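Is Ribbed Glass Really Just Bumpy Glass?

By Mariann Juhász

Find a piece of furniture with a glass door. Maybe there is one in your kitchen, or at a grandparent's house, or in a shop that sells old things. Look at the glass. Can you see straight through it? If the answer is "sort of," you may be looking at ribbed glass.

People who sell furniture say a lot of things about ribbed glass. They say it makes a room brighter. They say it hides a mess. They say you can tell how old a cabinet is by looking at its door. Some of this is true, some of it is partly true, and some of it sounds like a thing a person says when they want you to buy a cabinet. Let's check.

What is a rib?

A rib is a long, thin ridge. Corduroy pants have ribs made of cloth. Ribbed glass has rows of ridges, all pointing the same way, usually up and down. Another word for the pattern is "reeding," and you say it like "reading." The name comes from reeds, the tall, stiff plants that grow at the edges of ponds. Put a bunch of reeds side by side and you get the same stripy look. You don't need to remember the word, but it is handy if you ever want to sound like a furniture seller.

Reeding doesn't have to be glass at all. It can be carved into wood. A door can even have a sheet of plain glass with something ribbed behind it, and from across a room it is hard to tell which kind you have. So be careful about saying "that's ribbed glass" until you have been close to it.

Claim one: ribbed glass hides a mess

Sort of. Light usually goes through a flat window in a nice straight line. When it meets a ridge, it bends. Each ridge bends the light a little bit to one side or the other, so the picture that reaches your eye is chopped into strips. A teapot turns into a wobbly stack of teapot slices.

But the color still gets through. If you shove a bright orange jacket behind ribbed glass, anyone can see there is something bright orange in there. They just can't read the label. Something pressed right up against the glass is also much easier to make out than something at the back of the shelf. So a messy cupboard with ribbed glass still looks like a messy cupboard, only blurrier. Vilmos Kun, who repairs furniture at the Bodnár workshop, told me his customers often ask for ribbed glass so they won't have to tidy up. "Then they come back and ask for a wooden door," he said.

Claim two: it makes the room brighter

I don't believe this one, and here is why. Glass does not make light. It can let light pass, or bounce some of it back. If you see a bright white patch on a glass door, that patch is light from somewhere else, such as a window or a lamp, bouncing off the surface toward you. Move your head and the patch moves too, or disappears. The room has exactly as much light coming in as it did before.

A pale painted cabinet can make a corner seem brighter, and that is a better argument. White paint bounces back a lot of the light that lands on it. Dark paint soaks up much more. The paint deserves the credit, and the glass keeps getting it.

Claim three: you can tell a cabinet's age by its fancy edges

Some doors have a scalloped edge. Scallops are a row of curves, named after the scallop shell. Other doors have an arch, like a little church window, or a wavy line along the top of the glass. These shapes look old-fashioned, and a seller may tell you they prove that a cabinet is very old.

They don't. A curve can be cut with a saw today just as well as it could be cut 100 years ago, and probably faster. Brass knobs are no proof either, because a knob can be changed in a minute with a screwdriver. New paint can cover old wood, and paint can be rubbed with sandpaper to make new wood look worn out. Consuelo Bautista, who buys furniture for a shop called Udomance, looks at the back and the undersides of shelves first. Those are the places that people forget to fake. Even then, she says, she gets it wrong now and then.

Claim four: open shelves are for things you use a lot

This one holds up pretty well. Plenty of cabinets mix closed parts and open parts. A door keeps out dust, and it takes one extra move to open it. An open shelf has no extra move. You reach in and take the thing. The bad news is that dust can reach in as well. If you have an open shelf at home, wipe a finger along the back corner and see what you find.

Try it yourself

You will need a clear, empty drinking glass with ridges on its sides (ask before you borrow it) and a sheet of paper with your name written on it.

Hold the paper right against the back of the glass and look through. Now move the paper slowly away. At what point do you stop being able to read your name? Turn the glass on its side, so the ridges point a different way, and try again. Then swap the paper for something with a bright color.

A drinking glass is round and has two sides to look through, so it won't behave exactly like a flat cabinet door. It's close enough to test claim one, though. If you get a different answer from mine, write down what you did and do it again before you decide which of us is wrong. 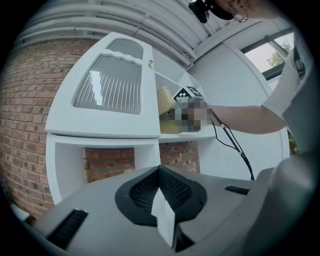
A white cabinet with a scalloped top edge on its door, an arched pane, reeding in the larger panel and open shelves beside it.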